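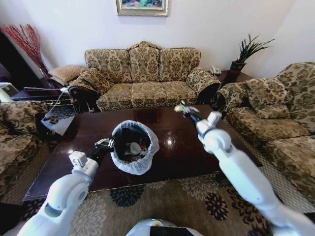
*A small wastebasket with a bag liner, on a coffee table.*

# Where Does the Rain Go?

When rain falls on a hill, it has two main choices. It can soak into the ground, or it can run downhill across the surface. Scientists who study water are called **hydrologists**, and they want to know how much rain goes each way.

## Soil is full of holes

Soil looks solid, but it has many tiny spaces between its grains. These spaces are called **pores**. Sand has large pores, so water moves through it quickly. Clay has very small pores, and water moves through it slowly.

Roots and earthworms also make openings in the soil. This is one reason a forest floor can often take in more rain than a dirt road, where tires have pressed the grains together.

## What happens on a slope

Water that cannot soak in is called **runoff**. It may carry loose soil with it. The wearing away and moving of soil is called **erosion**.

At the Stultanus Field Station, students measure runoff on two small plots. One is covered with grass and the other is bare. After a storm last October, the tank below the grass plot held 15 liters of water. The tank below the bare plot held 34 liters, and the water was brown with mud.

## Try it with an adult

1. Fill one tray with bare soil and another with soil and growing grass.
2. Raise one end of each tray by the same amount.
3. Put a bowl under each lower end.
4. Pour the same amount of water slowly over both trays.
5. Compare the water in the bowls. Which is clearer?

## Words to know

**Pore:** a tiny space between grains of soil.

**Runoff:** water that flows over the ground.

**Erosion:** the wearing away and moving of soil or rock.

Stultanus Field Station, Learning Pages for Young Readers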